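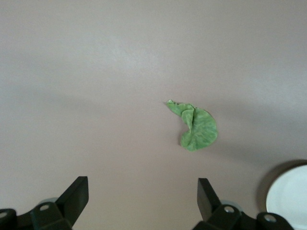
Leaf, maybe lettuce, all curled.

OK, finally caught up on Eltulville. 27 episodes in a little under a month, mostly at the kitchen table. I have complaints. Thread, spoilers through last Wednesday.

1/ The big one. Everybody is posting that the Jevon heir is back from the dead and it's "confirmed." Confirmed by what? We got a hand on a doorknob and a voice on a phone. This show has done the voice on the phone before and it was a wrong number.

2/ Look at what the scene gives you. The widow hears the voice, drops the glass, cut to the boathouse. She never says a name. If it was really her husband the writers would have let her say it, because that line goes straight into the promo.

3/ My money is on the lawyer. He's had the family papers since the funeral, he knows the dog's name, and he's been off screen for 3 weeks with no explanation. Soap characters don't take vacations.

4/ And before anyone brings up the ring: yes, I saw the ring. The ring was in the safe. Half the town has had the combination to that safe. The housekeeper read it out loud at a christening.

5/ The Tirklow hotel story. I keep being told it's "building to something." It has been building since the spring storm. So far a man has bought a hotel, lost a hotel and stood in the lobby of a hotel looking sad.

6/ I don't believe the fire is going to happen either. The promo shows smoke. Smoke! Last May the promo showed smoke and it was a barbecue.

7/ The paternity thing with the baker's twins, ugh. They've now done 2 tests with 2 different answers and somehow the takeaway on the fan boards is that the second one must be right. Why? Same clinic, same nurse, same unlocked filing cabinet.

8/ If you go back to the Menon clinic scenes, the nurse turns the folder over before she hands it to the doctor. Could be nothing. Could be an actor who needed something to do with her hands. But the camera stays on it a long time for nothing.

9/ Someone replied to my last thread saying I "just don't like romance." I like romance fine. I liked the ferry captain and the schoolteacher, who had two good scenes together and then he was sent to Portugal so she could be sad at a wedding.

10/ About that wedding. She says "I do" and we cut away before he answers. People are calling them married. I'd like to hear the man speak first.

11/ Things I will give them credit for – the grandmother. Turning 81 on the show, meaner than ever, and the only person in that house who asks a follow-up question. When she told the detective "you have been here all afternoon and you haven't looked in the pantry" I clapped.

12/ So what's in the pantry? My guess is the missing will. My worry is that it's a door to another room, and in that room is a twin. They've been too quiet about twins this year (the baker's don't count, they're babies).

13/ The "leaked" summary going around says the heir walks into the gala on Friday's show. It also spells the family name two different ways and has the detective at a party he was banned from. I'm not buying it.

14/ Will I be watching? Yes, obviously. With the sound up for the phone scene this time. If it's the lawyer I'm going to be unbearable, and if it's the husband I'm going to say they changed it at the last minute.

15/ Replies are open but please don't send me the doorknob screenshot. I've seen it. It's a doorknob.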